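[gripper-data] Re: does it matter which side of the object you grab?

From: Štěpánka Hrubý
Date: 2023-05-30
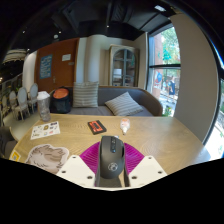 Hi all,

Sorry for the slow reply, I wanted to have real numbers before I opened my mouth on this one. Quoting the relevant part of Danda's message so we're all looking at the same thing:

> We've been collecting with the hand-held gripper since January and the
> policy is fine on anything round or boxy. Cups, cans, no problem. Where
> it falls over is stuff with a "right way up" that doesn't look very
> different from the wrong way up. TV remotes, staplers, computer mice.
> The robot picks the thing up OK and then puts it down backwards.
>
> My theory is that our demos are too tidy. Everybody grabs the mouse the
> same way, so the policy never sees the other grips and has no idea what
> to do when it ends up in one. Plorkon thinks it's the opposite and that
> we have too MUCH variety for the amount of data. Has anybody tested
> this, or are we all just guessing?
>
> Also, do you folks re-grasp in the middle of a demo, or do you throw
> those out?
>
> Danda

OK so. We were guessing too, until a few weeks ago, and I think you and Plorkon are each about half right (sorry, I know that's an annoying answer).

What we did was pretty simple. One task: pick up the mouse, carry it over the table, set it down with the buttons pointing away from you. We collected two sets of demos with the same people and the same tables. In the first set, which I'll call "tidy," everyone was told to grab the mouse by its long sides and keep it that way until the release. In the second, "messy," you could grab it however you liked, including standing it on end between the fingers, so long as it got put down the right way at the end. 50 demos in each set. I know that's small! We wanted to see if there was a big effect before spending a whole month on it.

Then we trained the same policy on each set, same settings, no tuning in between. I was strict about that because last time I let myself fiddle with one side and not the other, and Sjöberg has not let me forget it.

For testing we did 34 trials per policy, with the starting pose of the mouse drawn from a list we wrote down ahead of time. Same list for both.

The short version:

The tidy policy was better when the mouse started in an easy pose. Smoother too, it just goes in and does the thing. When the mouse started turned the wrong way, it would pick it up nicely and then set it down turned the wrong way, very confidently. I'm pretty sure that's your failure, Danda.

The messy policy was slower and kind of dithery on the approach. It would head for one grip, change its mind, head for another, and on 10 of the trials it never closed the fingers on anything. But when it did get hold of the mouse, it nearly always put it down facing the right way, including from the turned-around starts. So the variety did teach it something about the mouse and not only about the motion. What it didn't get was a clear idea of which grip to go for, and that part looks like Plorkon's "not enough data for this much variety."

So we tried a third thing, and this is what I really wanted to write about. We mixed the sets, but with a rule: free choice of grip, except that for any given starting pose everyone uses the same one. So if the mouse is pointing left you use grip A, pointing at you is grip B, and so on. We drew up 8 starting poses and taped a little cheat sheet to the wall. You still get lots of different grips across the data, but for one particular view of the table there's only one answer. The dithering mostly went away. It still hesitates in between two of the poses on the sheet, where you'd expect it to, and we haven't fixed that. Placement stayed as good as the messy set as far as I can tell, though I'd want a lot more trials before I put it in a table in a paper.

Some caveats, before Gitow gets to them first:

– It's one object. We have a stapler set half collected and I don't want to say anything about it yet.

– The person holding the gripper can see the whole room and the policy only gets the wrist view. With the mouse held on end you lose a good bit of the table behind it, right when you need to know where you're going. I think some of the messy policy's slowness is that and nothing to do with grips. We could check by masking the lower middle of the view for everybody, but we haven't.

– Our tables always have clutter on them (on purpose) and we never controlled for it between the sets. It got shuffled whenever we changed places, that's all.

– "Facing the right way" was judged by eye by whoever was resetting. We were generous. If you're doing something where a few degrees matters, please don't lean on our numbers.

On your last question, about re-grasping in the middle of a demo. We keep them now. We used to throw them out, and I regret it, because those were the only demos where you ever see a bad grip turn into a good one. The one rule is that you have to set the object down fully and open the fingers all the way before going back in. If you sort of juggle it while it's still half held, the tracking of the finger width gets ugly and the policy learns to twitch. Ask me how long it took to figure out where the twitching came from.

Oh, and a practical thing about the soft ribbed fingers, since somebody asked off list. They're great on the mouse in the sideways grip. In the upright grip they give a little, so the mouse can tip while you're carrying it, and you end up fixing the angle with your wrist without noticing. The arm can copy that, but it makes the last part of the path wigglier than it needs to be. Going slower helps. Squeezing harder didn't help us much.

If anybody wants to try the pose-to-grip rule on their own objects I'd love to compare notes. I can share the cheat sheet and the list of test poses, just write me. The demos themselves need a bit of cleanup first, so give me a while on those. And Danda, if you still have the remote failures saved, could you look at whether they all come from starts you rarely had in training? I'd bet lunch on it, but I've lost that bet before.

One thing I'm stuck on myself: how would you pick the grip for each pose if you have way more poses than we did? We just argued in the lab until somebody gave up. It worked for a mouse but I can't see it working for a whole kitchen. Plorkon, you mentioned a while back that you'd been clustering grips after the fact and dropping the odd ones out. Did that ever go anywhere?

Cheers,
Štěpánka

6 replies | 3 people following this thread

Recent in this list
Finger width drift after a battery swap
Re: Re: how long should a demo be?
Masking the gripper out of the wrist view, yes or no
Stapler people, please raise your hands
Gloves while collecting: any effect on the policy?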